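Drornitz student project, workshop notebook
Household arm, tray and gap tasks
March, morning session

Carried over from last time: Guvis mount reseated, both fingers back on, jaw zero taken with the fingers closed. Zero held after a restart. Wrist camera exposure is now locked, as auto was pumping every time the arm came over the pale worktop.

Finger wrapping stays as it is for this block. Bare fingers slipped on smooth plastic in the bench tests and marked the Odukoya test strip. The white wrap grips better but it creases, and the creases change the closing distance slightly. Jaw offset set to 2 mm to allow for it. Do not rewrap part way through a block or the offset means nothing.

First job is the approach into the narrow gap between the shelf unit and the cabinet doors. Fingers closed, slow speed, stop short of the back panel.
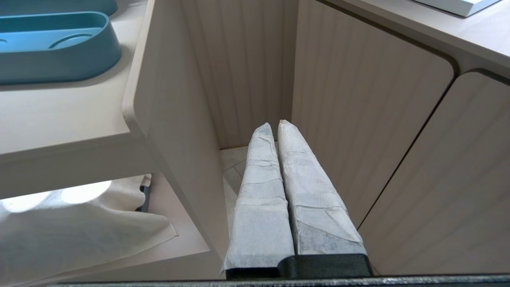

Clearance is the awkward part. The planner treats the side panel as a flat plate and the edges are rounded, so it is more cautious than it needs to be at the front and about right further in. Left the model alone for now. Padding at 20 mm gives no valid path at all; 8 mm gives one, with a wrist rotation near the end that looks unnecessary. Dinitz planner log saved under the usual name with the padding value appended.

Depth readings on the grained back wall are noisy. Median filter over 6 readings brings it down to something usable. The tiled patch at the bottom still drops out now and then.

Second job is the teal tray with the spoon in it. Handle hangs over the front rim, so the grasp point should be on the handle, clear of the tray wall. Detector keeps merging spoon and tray into one region, same colour, no edge worth having where the bowl lies over the recess. Thresholding on hue is a dead end. Try the shadow line, or fit the tray outline first and look for whatever sticks out of it. 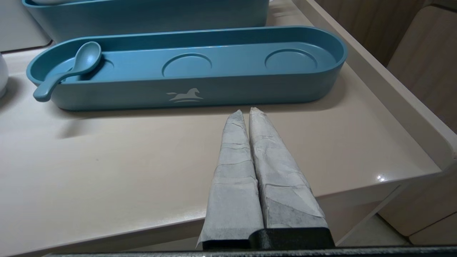 Drornitz workshop, April

Tray outline fit is in. An oval with straight sides is good enough, and the handle comes out as a separate blob on most starting poses. Fails when the wrist is too low and the front wall hides the recesses. Added a minimum height to the viewing pose.

Grasp angle still taken from the long axis of the blob, which is wrong for a curved handle. Should use the end section only. To do.

Went back to the gap approach with the new wrist limits.

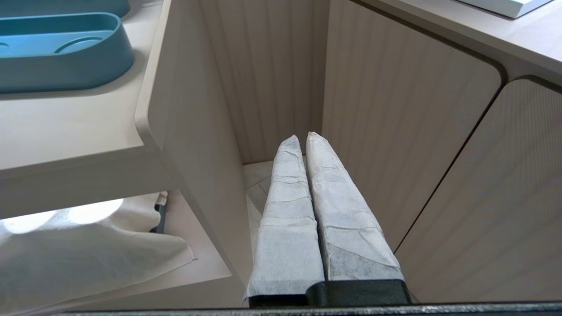
The extra rotation has gone from the planned path. It came from the joint limit file, where the last joint had been entered in degrees and everything else in radians. File corrected, old copy kept.

Open items:
End section fit for handle angle
Rounded edges in the collision model
Check wrap thickness with calipers before the next block
Spare screws for the Guvis mount, more than one set
Write up padding values for the Dinitz report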